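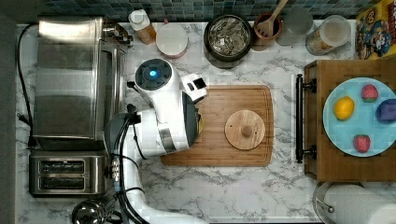 Junedbridge Manipulation Group: Kitchen Cell Upkeep

Minutes, February meeting

Present: Kimie Wada (chair), the two cell technicians, one person from purchasing. Software sent apologies and a written note.

Minutes of the last meeting were accepted with one correction. The gripper fault was recorded as "fixed." It should read "not seen again so far."

1. Cables on the arm

The black cables still loop over the elbow joint and trail down toward the base. The technicians consider this acceptable and pointed to 781 cycles since the last reroute without a dropout. Kimie asked how many of those used the full bend at the elbow. The log does not say. She does not accept the cycle count as evidence either way and wants the full bend tested on its own.

Action: technicians to run 155 cycles at full bend and check the connectors by hand afterward.

2. Wrist camera

Software's note says calibration drift is "within tolerance" and proposes that we stop checking it by hand. The note gives no tolerance. It was pointed out that the camera module sits right beside the round cap on the wrist, and that people put a hand there whenever they move the arm. Manual checks stay until we have a figure in writing. Software may appeal next month if somebody attends.

3. Gripper

The supplier, Gukum, has recommended a replacement set of fingertips every quarter. Purchasing asked why, and was sent the brochure again. The set now fitted shows roughly 3 months of wear and still holds the lemon and the strawberries on the toy food plate. The purple cube was dropped in two runs. The technicians blame the fingertips, software blames the grasp point. Neither side had tried swapping one thing at a time.

Action: fit new tips, leave the software alone, repeat the cube. Then put the old tips back and repeat again.

4. Counter layout

Sugiyama's setup sheet gives the position of the cutting board and the tray but says nothing about the toaster oven, which stands on the left side of the counter. Kimie asked whether anyone had measured the clearance to the elbow at full swing. It has been judged by eye. Measurement to be added to the sheet, along with the backsplash.

The proposal to tape the corners of the board was put off. It was tried at Pornside and we have heard two different accounts of how that went.

5. Service contract

Purchasing presented the extended plan. It covers the joints and excludes cables and fingertips, the parts we keep discussing. Not approved. Purchasing to ask for a price with those two included.

6. Any other business

The blue light on the wrist cap has been treated as meaning "ready." One technician has seen it lit during a stalled run. Until the manual has been checked, people are to look at the status screen before reaching in.

Next meeting in March, 2 p.m., same room. Bring the logs.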